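Scheduling the Wrist View: Notes on Grasp Confirmation in the Avent Stack

Posted in September, under Software 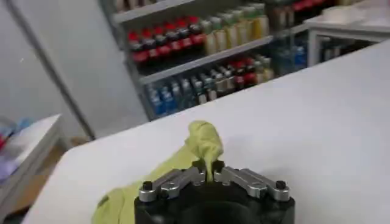

The cloth routine has now passed its acceptance runs, and it seems appropriate to set down how the software arrived at its present form. Readers of earlier posts will recall that the Avent stack was written for rigid objects. It assumed that an object has a pose, that the pose can be estimated before contact, and that the estimate remains useful after the fingers close. Cloth satisfies none of these assumptions, and a large part of the summer was given to removing them from places where they had been written down only once and then relied upon everywhere.

The stack is divided into four processes. Perception publishes candidates, the planner selects one and produces a path, the controller executes the path, and a supervisor decides whether the step may be considered complete. In the rigid-object version the supervisor did very little. It compared the measured finger opening with the expected width of the object and reported success if the two agreed within tolerance. A box of known width either is or is not between the fingers.

For a pinched cloth the finger opening is close to fully closed whether the grasp has succeeded or failed. The difference between one layer of thin fabric and no fabric at all lies within the noise of the encoder. The first month of trials produced a long list of steps marked complete in which the arm had lifted nothing, and a shorter but more troublesome list in which the grasp was good and the supervisor rejected it. The planner then instructed the arm to release and try again, which it did faithfully until the retry limit was reached.

The remedy was to give the wrist camera a vote. This required more care than expected. The wrist stream had been treated as a convenience for operators, and its timestamps were applied when an image reached the host computer. The delay between exposure and arrival was not constant. At rest this is harmless, but during a lift it means that an image and the joint state recorded beside it may describe two different positions of the arm. The driver now stamps each image at exposure, and the supervisor interpolates the joint state to match. I would recommend that anyone beginning similar work do this before anything else. Two weeks of tuning were discarded once the timestamps were corrected, as the thresholds had been fitted to an error in the clock.

With the timing settled, the confirmation check itself is modest. A segmentation model marks cloth pixels in the wrist image. The supervisor then considers a small region at the fingertips and asks whether the mask is present there, and whether it continues both above the fingers, as the gathered peak, and outward along the draped portion. A peak with no drape connected to it has generally meant that the mask picked up something in the background. The check runs over 30 consecutive images, and the step is accepted only if the decision is stable across the whole window.

Background was the next difficulty. The work cell at Maltuvberg faces the shelving used for the retail trials, and the wrist camera therefore sees a good many bottles in the course of an ordinary cloth task. The row with the pale yellow contents and green caps was a persistent source of false detections for a yellow-green cloth. The early model relied heavily on color and would extend the mask from the top of the fabric to the shelf behind it whenever the two overlapped in the image. Covering the shelves was proposed and declined, on the grounds that a method which needs a curtain is of limited use to the people who will run it.

Two changes resolved the matter. The first was to retrain the segmentation model with hand-corrected masks, 617 in total, chosen mainly from cases where fabric and shelf overlapped. The second was to use what the system already knows. The gripper does not move relative to the wrist camera except along the finger linkages, so the fingertips occupy a predictable part of the image at every opening. The mask is now grown outward from that region, and any area not connected to it is discarded. This is an old technique and an inexpensive one, and it accounted for the greater share of the improvement. The retrained model then dealt with most of the remaining cases in which the bottle and the cloth touched in the image and connectivity alone could not separate them.

The planner required less revision. Candidate points on the cloth are ranked by height above the table and by local curvature, with a penalty for points that would bring the gripper housing into the table edge. That penalty was added after the arm stopped on its force limit a number of times when reaching for fabric near the edge. The collision model had represented the tabletop with square corners, although the real one is rounded, and had also omitted a cable clip on the housing. The corner made the planner too cautious and the missing clip made it too confident. Both have been corrected in the shared description file, which Trenthorpe maintains and which other groups are advised to update.

Control after contact is now handled as a separate phase. The controller closes to a fixed force, waits for the supervisor, and then begins a slow lift. The lift may be interrupted at any point if the mask leaves the fingertip region. The earlier design lifted at full speed to a set height and only then asked whether anything was held, which wasted time on failures and made slipping more likely on good grasps. The slow phase adds a little to each cycle. Over a full task the cost is recovered through fewer retries.

Some remarks on tooling may be of use. All trials are recorded by Guerra, our logging service, which stores the wrist stream, the joint states, the candidate list and the supervisor decision under a single trial number. Its most valuable feature is replay. A supervisor build can be run against stored trials without the arm, and the differences in decision are listed for review. Before any change is merged it must be replayed against a fixed set of 51 trials, which contains both successes and failures and is weighted toward the awkward ones. Several changes that looked sensible in review were withdrawn at this stage. One reduced the length of the stability window and performed very well until it met a trial in which the cloth was sliding slowly out of the fingers.

The replay set has a limitation that should be stated plainly. It can show what the supervisor would have decided, but it cannot show what the arm would have done in response. A build that interrupts a lift early alters everything that follows, and the recording continues as though it had not. For this reason the replay report compares decisions only up to the first point of disagreement, and marks the remainder of the trial as unknown. An earlier version of the report did not do this, and its summary figures were misleading. Reports generated before the correction should not be cited.

Work outstanding includes the handling of two layers picked up together, which the present check accepts as an ordinary grasp, and the behavior of the mask with patterned fabric, which has received little testing. White cloth on the white tabletop is a further open question, and the depth channel will probably be needed for it. The configuration files for the current release are in the usual repository, and the notes on exposure timestamps have been moved into the driver documentation.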